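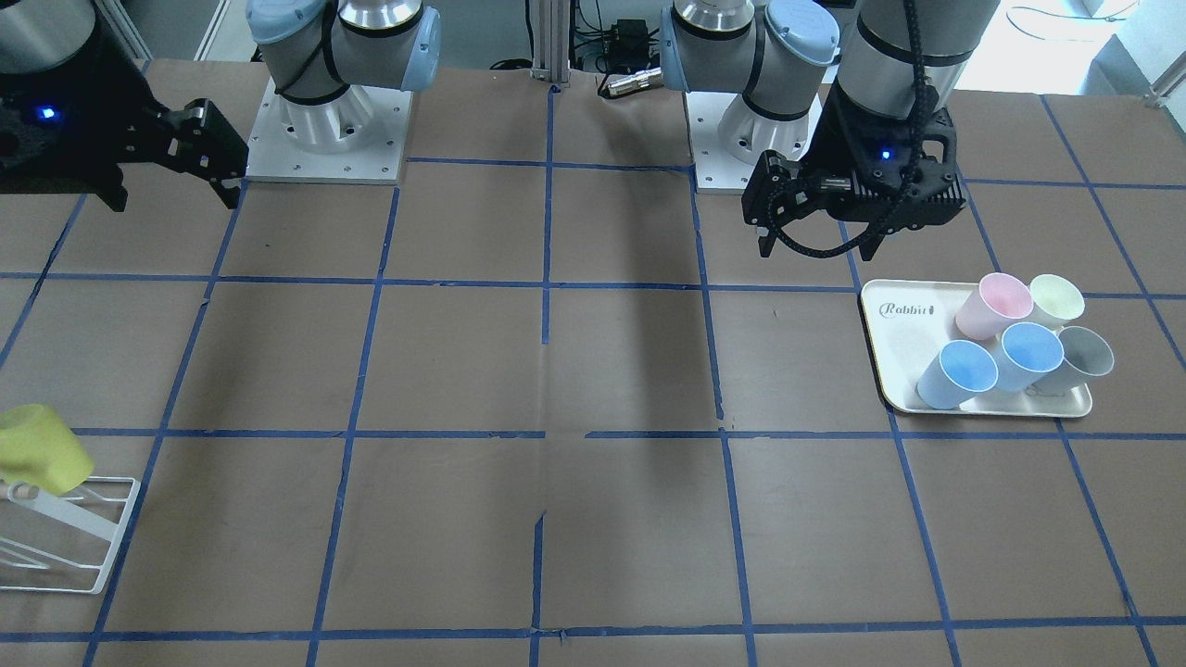 Fingers open above the tabletop, with the little blue light on.

Stasuseo Jigsaw Library: your questions

Last updated 7 Mar 2025

Hello! I'm Kenna Haldane and I run Stasuseo, a postal jigsaw library based in Bododdale. I get a lot of the same questions by email, so I've put my answers in one place. If yours isn't covered, write to me anyway — I like getting post of any sort.

How does it work?

You join, you pick a puzzle from the list, and I send it to you. Do it, enjoy it, break it up, put it back in the cloth bag and post it home to me. Then you choose another. You can have 2 puzzles out at once, so there's always one on the go while the other is in the post.

What does it cost?

Membership is £27 a year. Postage to you is included and you pay for the return, which for a normal box is the small parcel rate. I don't do monthly payments any more. I tried it the first year and spent more evenings chasing failed payments than doing jigsaws!

How long can I keep a puzzle?

As long as you need, within reason. I'll send a friendly nudge if I haven't heard from you for a couple of months, and if you tell me you're still plodding through the sky I'll leave you be. The exception is anything marked "in demand" on the list, and I'd like those back within four weeks please. The Christmas ones are the worst for this. People start asking me for them in August.

Do I get the box?

Yes, but flattened and tucked inside a padded envelope along with the bag of pieces. You'll need to pop it back into shape if you want to prop the lid up in front of you (I use a recipe book stand). A few of the older puzzles lost their boxes long before they came to me, and those travel with a printed picture if I have one. If I haven't, it says "no picture" on the list. Some members ask for those on purpose, and I take my hat off to them.

A piece is missing! What do I do?

First, don't panic, and second, look under the sofa, inside your cardigan sleeve and in the dog's bed. If it still doesn't turn up, write which part of the picture it belongs to on the slip in the bag. That's all. I don't fine anyone. If you find it a year later behind the radiator, post it to me in an ordinary envelope and I'll do a small dance in the kitchen.

Do you check the pieces before you send them out?

I check the bag, the slip and the box, and I give everything a sniff. I don't check every piece. I'd never get anything in the post. I rely on the slips, so please do be truthful on them, even if you think it was probably the cat and you feel guilty on the cat's behalf. Known gaps are shown on the list beside each title.

The box says 700 pieces. Why does it have more?

I know which one you mean, it's the harbour with the red boats. The pieces are cut in a grid and the maker rounded the number on the box, so an extra row or two is quite usual. The oddest I own is the old steam fair puzzle, and it has 793. A member counted them one wet weekend and wrote it inside the lid in biro, and I've taken her word for it.

Can I choose exactly which puzzle I get?

You send me a wish list of five or more and I send whichever is in. If you only ever put one title down you may wait ages, and then you'll be cross with me. "Surprise me" is also allowed, and tell me what you can't stand so I don't send you kittens in teacups.

Do you have any that are good for shaky hands or poor eyesight?

Yes, there's a section on the list called Chunky. The pieces are bigger and the pictures aren't at all babyish: there are garden scenes, old shop fronts and a lovely map of the coast. I'd also say a good lamp on the side you don't write with makes more difference than you'd think, and a dark felt underneath helps the pale pieces show up. My mum uses a baking tray with a rim so she can move her work off the table at teatime.

Can I donate my old jigsaws?

Please email before you send any. I have one spare room and it is full to the curtain rail. What I'm short of is wooden puzzles, anything with birds in, and the Cairns village series (I've never managed to find the mill). What I have far too many of is cottages. I can't take puzzles that smell of smoke or damp, sorry, as the smell gets into everything near them.

Can I glue it once I've finished?

No! Oh dear, somebody did. No.

Do you post abroad?

Not at the moment. I looked into it and the return postage would cost people more than a new puzzle. If you live overseas and fancy starting something similar, I'm happy to share the sort of slips and labels I use.

Can I give membership as a present?

You can, and lots of people do. Tell me the name you'd like on the card and whether it should go to you or straight to them. I write the cards by hand, so leave me a week before a birthday. It helps if you can let slip what they like, even something vague such as "trains, hates snow".

What if I want to stop?

Send back whatever you've got and tell me you're off. I don't refund part years unless something has gone badly wrong in your life, in which case just ask and we'll sort it out. You're welcome back any time, and I keep your old list so you won't be sent the same ones twice.

How do I get hold of you?

Email is best, and I answer in the evenings. There's a contact form at the bottom of the membership page too, though it has eaten a few messages lately, so if you've had no reply after three days do try me again.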